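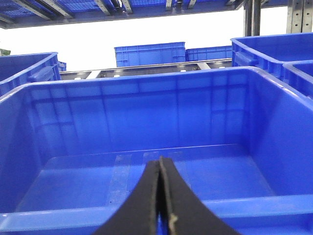
The big blue one, inside. Tape strips on the floor of it.

Brostora storage bin, large, blue
Reviewed by Philomena Tully, 5 November 2024

Quick one as I'm meant to be out the door. Got 3 of these from Feltdale for the stock room, after the old Hurner crates split along the bottom. Delivery took 8 days. Bit slow.

Good plastic. Smooth and shiny inside, so crumbs and grit wipe straight out with a damp cloth. Nice thick rolled rim, doesnt dig into your fingers when it's full. Flat floor too, boxes sit level.

Gripes. The blue is BRIGHT, brighter than on the website. Clear tape is a pain on the floor of it, goes grey and wrinkly and you need a fingernail to get it up. Use a tie-on label instead. No lid in the price either, wish I'd spotted that.

Had about 90 tins of cat food in one and carried it accross the yard, no creaking. Heavy though, my own fault.

Would buy again, probably 2 more in December if the price holds. Four stars.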